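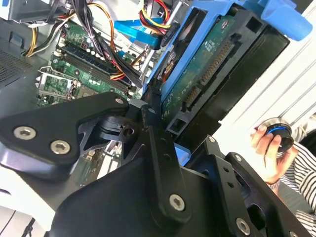
Page last changed: February

Figure 4. Wrist camera view with the gripper over the open tower. The hard drive is at right in its blue caddy, with its circuit board facing outward. A blue SATA cable and several bundles of power wires cross the case. A person's hand is at the right.

4.2 Cable snag during drive removal

The most serious failure in the Clallside trials happened during the drive removal step. The arm closed on a caddy, began its pull, and carried a bundle of power wires along with it. The controller kept pulling after the wires had gone tight. The tower tipped toward the robot and the operator reached in to steady it before the arm had stopped. There was no injury. The motherboard connector at the other end of the bundle was torn from its solder pads, and the tower was taken out of the set.

We describe the failure at some length for two reasons. It involved a person inside the working area of a moving arm, and none of the checks we had in place was written to catch it.

Sequence of events. The step has four phases: approach, grasp, release of the caddy, and pull. Approach and grasp went as planned. The release tab was pressed and the force log shows the small drop we usually see when a caddy comes free. The planner then started the pull along the axis of the drive bay. For the first part of the stroke the load on the wrist was low and steady. It then began to climb, slowly at first, and kept climbing until the operator pressed the stop. By that time the tower had already moved on the table.

The wire bundle had become lodged between one of the gripper's side brackets and the link bar that runs down its center. Both parts have exposed screw heads, and there are open cut-outs in the bracket work and unfilled mounting holes along the bar, as can be seen in Figure 4. We chose that design because it is stiff, light and easy to repair, and in earlier work with closed housings it had given no trouble. Inside a computer case the same openings are places for a loose wire to lodge. A wire that slips into one while the fingers are open can be held there once they close.

Why the force limit did not act. The Flullier controller samples the wrist sensor at 1000 Hz and stops the arm when the load goes above a set value. During the pull phase that value was 40 N. It had been raised from the value used in the other phases because stiff caddies set off too many false stops. Our records show that the load stayed under the limit until very late in the stroke. Wires give a little, the case slides a little, and the load rises over a longer distance than it does when metal meets metal. A single threshold treats a caddy that sticks for a moment and a harness that is being stretched as the same thing, as long as neither goes over the line.

The log did contain a usable sign. When a caddy sticks, the load jumps and then falls as the caddy lets go. When a wire is being pulled, the load grows with distance and does not fall. The difference is plain when the two traces are laid side by side — we simply had no check that looked at it.

Why the camera did not help. The wrist camera is mounted close to the gripper, and the gripper itself fills much of its view. In Figure 4 it takes up most of the lower part of the image. The space between the brackets and the link bar, where a snag is most likely, is partly hidden by the plates themselves. Our cable detector, Miranda, was trained mostly on images taken from farther back with the gripper out of view. It did well on brightly colored wires lying across the board. It did poorly on black wires next to black parts of the gripper, and it reported no cable in contact during the run described here.

The overhead camera had a better angle on the case as a whole, but its images were used only to locate the tower at the start of each run and were not checked again during the pull.

The person in the working area. Our written procedure allowed an operator to reach into the area when the arm was paused, with the pause shown by a lamp on the arm's base. In practice people watched the gripper and not the lamp, and a slow pull is hard to tell from a pause. Chukwuemeka Garba, who reviewed the logs and the overhead video, found that the operator's hand entered the area while the arm was still under load. Had the wires let go at that point, the arm would have moved back quickly toward the operator's forearm.

The procedure also said nothing about what to do if a tower tipped. Reaching out to catch it is the natural response, and we should have expected it. The towers were standing free on the table at the time so that they could be swapped quickly.

Changes made. The towers are now held by clamps at the base. The pull phase has been split into short moves, and the controller compares the load at the end of each one with the load at the end of the last. If it has grown over two moves in a row, the arm opens the fingers and waits for a command. The open cut-outs on the inner faces of the gripper are covered with thin plates. These add a little weight and make the screws slower to reach, and we have kept them anyway.

A light curtain now cuts power to the arm when anyone reaches across the front edge of the table. The operator must reset it by hand from a position outside the area. The Inance task scheduler had to be changed as well, as it used to resume a step by itself once a stop was cleared.

Remaining problems. The growth check adds about 2 seconds to each drive removal. It also fires on some caddies with bent rails, where the load does grow steadily without any wire being caught, and we have no good way yet to separate those cases. Miranda has been trained again with gripper parts in view, though black wires near the brackets are still missed often enough that we do not use its output as a safety signal. Side pulls, in which a wire is dragged across the board without raising the load along the axis of the bay, are not covered by the new check. Section 4.3 gives the results of the runs made after these changes.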